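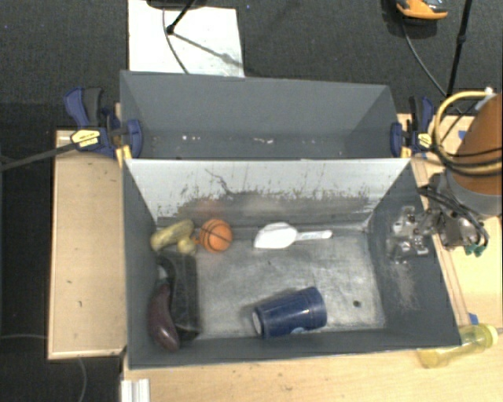

Print this entry | E-mail this entry

28th November -- Vimska bins, sorting and wear check

Front bin holds the mixed small stock: toy vegetables (the aubergine included), the mini basketball, white scoop, navy cup. Contents to stay together until the Jomembridge list is agreed. Second grey bin stays directly behind it on the bench, long sides not yet labelled.

Wear on the front bin. Far inner wall is scuffed dark along the lower part, with one crooked scratch running down from upper left. Floor has gone silvery, with cloudy patches and a small dark spot near the lower right corner. Right wall has a pale scuff. Logged as surface wear, bin kept in service. Next inspection in March.

Cleaning: 5 ml of the Krasniqi concentrate per litre, water at 40 degrees, soft cloth only. The green pads are not to be used on the walls. Two rinses, then dry upside down on the rack.

Shelf code for the pair is 116. The old Clestotar sheet has them under a different code -- needs correcting before the next order goes in.

To do: ask stores for a price on a liner. Check whether the scoop belongs with the kitchen set.

Print this entry | E-mail this entry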